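Deux bras sur un même plateau : comment éviter qu'ils se gênent au-dessus des téléphones ?

Posté par tournevis_mou dans Robots et automatismes, mardi 26 mai 2020

Bonjour à tous, je monte depuis septembre une petite cellule à deux bras dans l'atelier partagé de Brurndale, pour trier et déplacer des téléphones hors d'usage.

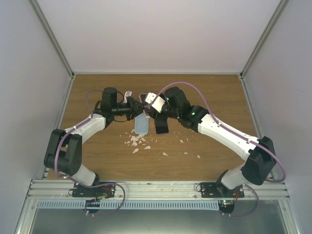

Ákos Gulyás m'a déjà répondu sur l'autre fil que je m'y prenais à l'envers, qu'il fallait d'abord décider lequel des deux bras a la priorité au centre et seulement après s'occuper des trajectoires. Je veux bien le croire, mais je ne vois pas comment traduire ça concrètement, alors j'ouvre un sujet à part.

Les deux bras sont vissés sur le même rail alu à l'avant, et tout se joue à l'endroit où les deux pinces se rejoignent, un peu à gauche du milieu. Chacun de son côté, ils sont sages comme tout. Dès que je lance les deux programmes ensemble, j'ai un arrêt sur effort presque 4 fois sur dix, toujours dans cette zone. J'ai baissé la vitesse, j'ai relevé la hauteur d'approche, et ça ne change pas grand-chose (à part que c'est devenu d'une lenteur !).

Deuxième souci, les gaines violettes. Elles suivent les bras en faisant de grandes boucles, surtout à droite, où ça monte bien haut au-dessus du poignet avant de contourner le coude. J'ai l'impression que la gaine tire sur la pince quand le poignet tourne, et du coup ma position finale se décale. Est-ce que je raccourcis, ou est-ce que je rajoute des attaches ? J'ai un petit collier près du coude droit et j'hésite à en mettre ailleurs, j'ai peur de pincer.

Et tant que j'y suis : il y a des éclats clairs et des poussières de la même matière sur le plateau, devant les téléphones. Vous nettoyez comment, vous, entre deux essais ? J'ai une soufflette, mais avec les parois sur trois côtés je me dis que tout va revenir vers les bras.

Pour le logiciel, c'est Norona, avec un script par bras, sans rien entre les deux. Merci d'avance !

norbert_k

Salut, Ákos a raison sur le fond. Avec deux scripts qui s'ignorent, tu peux ralentir autant que tu veux, tu auras juste des collisions plus lentes. Il te faut un jeton, une simple variable partagée : le bras qui veut entrer dans la zone du milieu regarde si elle est libre, la prend, fait son travail, ressort, la rend. L'autre attend à une position de repli, poignet bien en arrière.

Pour la taille de la zone, chez moi j'ai pris un carré de 300 mm centré sur le point de rencontre des pinces. C'est large, on perd un peu de temps, mais je n'ai plus eu un seul arrêt depuis. Tu pourras rétrécir après. Pense à rendre le jeton aussi en cas d'erreur, sinon le deuxième bras attend jusqu'à la saint-glinglin et tu vas chercher la panne du mauvais côté (j'y ai passé un samedi entier).

Si tu tiens à ce que les deux pinces travaillent ensemble sur le même téléphone, c'est une autre histoire. Là il faut un seul programme qui commande les deux, avec des points de rendez-vous. Commence par le jeton, tu verras bien si ça te suffit.

Les gaines : ne raccourcis surtout pas tout de suite ! Mets chaque articulation en butée à la main, moteurs coupés, et regarde où ça tend. La longueur de la boucle au coude se règle dans la pire position, jamais au repos. Ensuite seulement, un collier de plus sur l'avant-bras, serré juste assez pour que la gaine coulisse encore – une bande auto-agrippante fait très bien l'affaire et ça se défait sans pince coupante.

Lilou38

Pareil pour moi, j'avais des soucis avec mon bras Jakab et j'ai tout redémarré, c'est reparti. Essaie peut-être ?

atelier_du_fond

Je complète la réponse de norbert_k pour le nettoyage. Pas de soufflette ! Les petits éclats vont se loger dans les articulations des pinces ou dans la goulotte à fentes sous le rail, et bon courage pour les ressortir de là. Prends un aspirateur avec un embout fin, bras repliés et alimentation coupée, puis un chiffon à peine humide sur le plateau. Lunettes et gants, même pour deux minutes. Je ne sais pas d'où viennent tes morceaux, mais si c'est du verre, les poussières sont pires que les gros bouts. Et si l'un des téléphones a encore sa batterie, sors-la du circuit avant de laisser une pince serrer dessus, c'est vraiment le point où je ne rigole pas.

Sur les arrêts, vérifie aussi ton seuil d'effort. Le mien était réglé à 85 % à la livraison et le simple poids de la gaine suffisait à le déclencher poignet tourné. Fais 7 ou 8 cycles à vide avec un seul bras et note l'effort au poignet, avec la gaine puis gaine détachée. Si la valeur bouge beaucoup, tu as ta réponse pour le décalage.

tournevis_mou

Merci à vous trois ! Le jeton est en place depuis hier soir, avec le repli, et pour l'instant zéro arrêt sur une petite série. Je n'ai pas encore touché aux gaines, j'attends la bande auto-agrippante commandée chez Rokitholm. Lilou38, j'avais redémarré, plusieurs fois même :) Pour les batteries je vais tout revérifier avant de relancer, je n'y avais pas pensé pour le noir.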